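12 min read

4. What the court users told me

I should say up front that I came to this as a lawyer who used to hate fieldwork. My plan was to read the small claims files at the Murumard courthouse, code the outcomes, and go home. Hélène Li talked me out of it over one long lunch, and I'm glad she did, because the files turned out to be the dullest part of the whole project (sorry, files).

So let me start with the waiting hall. I sat there for 90 mornings, spread over two winters, and talked to people before they went in. Most had no lawyer. A lot of them had the summons folded up in a pocket and hadn't read past the first paragraph, which I can understand, since the first paragraph is one sentence and takes up half the page. When I asked what they thought would happen inside, the usual answer was some version of "the judge will ask me to explain." That isn't how it works in Murumard. The judge asks whether you admit the debt. If you say "yes, but," the clerk writes down "yes."

I kept coming back to that "yes, but." Palamarchuk's older work on rural magistrates treats it as a problem of vocabulary: people don't know the legal word for their defense, so they can't raise it. I believed that for a long time! I taught it, even. But the people I met could describe their defense perfectly well in plain words. One man told me the heater was returned, he had the receipt, and the shop still billed him for the rest of the year. You could plead that in any court in the country. He got as far as "yes, but the heater" and his hearing was over.

Of the 600 files I did eventually code, the ones with a written answer attached looked very different from the ones without, and I'll get to the numbers in Section 5. What matters for now is how people came to have a written answer at all. Mostly somebody at the Enideck advice desk filled in the form with them. The desk is open two days a week, and a visit takes around 20 minutes. There's no legal advice in the strict sense (they're careful about that, and the bar association watches them closely), only help in getting the story onto the page in the right box.
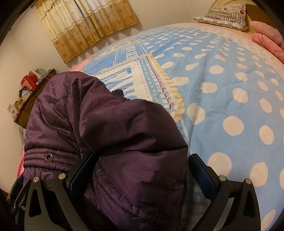

Figure 3.

Consumer cases make up the biggest share of what the desk sees, and clothing and household goods bought on installments are the bread and butter of it. The contracts are short and the goods are barely described. A claim form will say "one jacket" and leave it there, and then the parties argue about which jacket, and whether it was faulty. Now take a purple quilted one like the jacket in Figure 3, with a snap button set in a gathered elastic band. Written out like that, in a dozen everyday words, it's hard to mix up with anything else, and a clerk can copy it straight into the record. The desk staff push people to write this way. I watched them do it with coats, kettles and a sofa bed, and the people across the table nearly always got the hang of it by the second try.

Zekus, the firm that buys up most of the unpaid installment debts in the district, noticed too. Their lawyer told me in December that they'd begun withdrawing claims when a detailed answer came in, as it cost more to argue about the goods than the debt was worth. I'd like to have that in writing, and I don't. I have my notes and his permission to use them.

The judges were harder to read. One of them liked the written answers and said so. Another felt the desk was putting words in people's mouths, and we went back and forth on that for most of an afternoon. I return to her objection below.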